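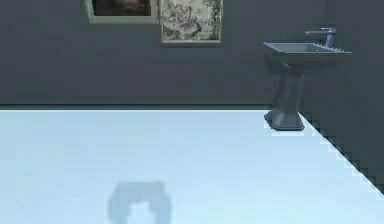

## 4. Loading and Checking a Practice Room

This section applies to the Trinik simulator, supplied with the Grinley arm controller. Complete Section 3 (Licensing) before you begin.

1. Open the **Rooms** menu and select **Washroom, Bare Table**. The room loads with a pedestal sink, two framed pictures on the wall, and a clear tabletop.
2. Wait until the status bar reads **Ready**. Loading may take almost 1,000 milliseconds on the first run.
3. Select **View > Table Camera**. The arm itself may lie outside this view. Its shadow on the tabletop may be used as a rough guide to position.
4. Open **Render** and choose a quality level. At the Draft level, diagonal edges are drawn with visible steps, and fine patterns on wall items appear blurred.
5. Enter the number of practice runs in the **Runs** field. The default is 1,375. The highest accepted value is 4,000.
6. Select **Apply**, then **Save Room As**, and enter a new name.

> **Note:** Wall items and plumbing fixtures are background items. They cannot be picked up, and they are left out of the Magsi score report.

> **Caution:** Do not change the table height while a run is in progress. Stop the run, return the arm to its home position, and then make the change.

> **Caution:** Settings tested in a practice room must be checked at reduced speed before they are sent to a physical arm.

### 4.1 Restoring the Original Room

Select **Rooms > Restore**. Saved copies are kept. Rooms created with the Prendament add-on must be restored from within the add-on, as described in Section 6.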